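Speaker notes: Teaching by hand, teaching from the next room
November session, afternoon slot. Notes as spoken, lightly tidied. Shota Takeda speaking, I-hsuan Yip running the slides.

Slide 1. Title
Leave it up while people sit down. Mention that questions are welcome during the talk. Sound check with Engelbert Wyss beforehand.

Slide 2. What we compare
There are 2 ways of showing an arm a task. In the first, the operator takes hold of the arm and moves it through the job. We call this hand guiding. In the second, the operator moves a leader arm and the working arm copies it. We call this remote control, even when the operator is sitting at the same bench. Both give us joint positions over time, a gripper opening value, and wrist video. The policy is trained on these and nothing else.

The job is the Murnetti sorting job. Small mixed pieces lie in a pile on the table and the arm has to take them out one at a time. It sounds easy. The approach is easy. Almost all the loss is in the last few centimetres before the fingers close.

Slide 3. Why the wrist view matters
The wrist view is fixed relative to the gripper, so the fingers stay in much the same part of the picture and the table moves behind them. Good for learning. It also means the gripper hides part of the table for the whole episode, and the operator has to learn to work with that. Say here that the marbled top was kept on purpose. A plain top gave us better scores and told us less.
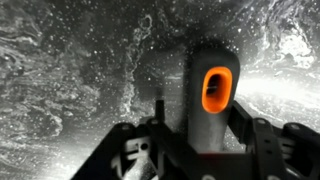 Chia-hao Sin: I would push back on giving the two methods equal weight. With hand guiding the operator looks at the table with their own eyes, so they act on things the wrist view never had. The policy is then asked to copy a decision it has no grounds for. We dropped hand guiding on Trovik for that reason and I would not go back to it.

Reply to give: agreed in part. The effect is real and we see it too. With remote control we can make the operator work from the wrist view alone, and then the record and the decision match. The price is time. New operators are slow and they hesitate, and the hesitation goes into the data as well. Hand guiding still has a use for contact tasks, where the operator needs to feel the load. Do not get drawn into Trovik, we have not seen their logs.

Slide 4. The data set
700 episodes kept after review. Of these, 55 per cent are remote control and the rest hand guided. Episodes are dropped for a dropped link, a wrong start pose, or an operator's hand in the wrist view. They are not dropped for a missed grasp followed by a second try. Yung-ching Kuo asked for this rule and it was the right call: a policy trained only on clean grasps has no idea what to do after a miss.

If asked about pauses: we trim the still part at the start and at the end. We do not trim pauses in the middle.

Slide 5. Piles
Go slowly on this one. The white cubes and the green pieces are easy to tell from the grey top. The copper-toned ones have a slight shine. When pieces overlap, the operator has to choose which to take first, and two operators will choose differently. Averaging the two choices puts the fingers between the pieces. This is the old problem with copying and it does not go away with more episodes.

What we did was write down an order of work and hold the operators to it. Outer pieces first, then whatever is on top. Come in with the fingers open, stop above the pile, then go down.

Light is the other matter. Glare on the top washes the pattern out, and it does not stay in the same spot in the view as the wrist turns. We left it in.
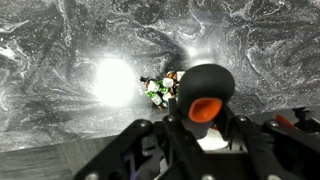
PART TWO: THE LEADER ARM

Slide 6. Set-up
The leader has the same joint layout as the working arm at a smaller scale. Link software is Naltell, stock settings except for the rate limit. Before each block the operator lines up the two arms by hand and holds still for 5 seconds. Skip this and the working arm jumps on the first move.

Slide 7. Gripper feel
The leader trigger has a spring and no force feedback. Operators therefore squeeze too hard. We log the commanded opening and the measured opening as separate channels, and the gap between them is a fair stand-in for grip. Training on the measured value alone gave weak grasps. Use the commanded one.

Slide 8. Open points
Mixed training, hand guided first and remote control after, is still running. No figures yet, do not promise any. The Tse bench will repeat the pile task with its own operators. Slides and the order-of-work sheet go to I-hsuan for the shared folder after the break.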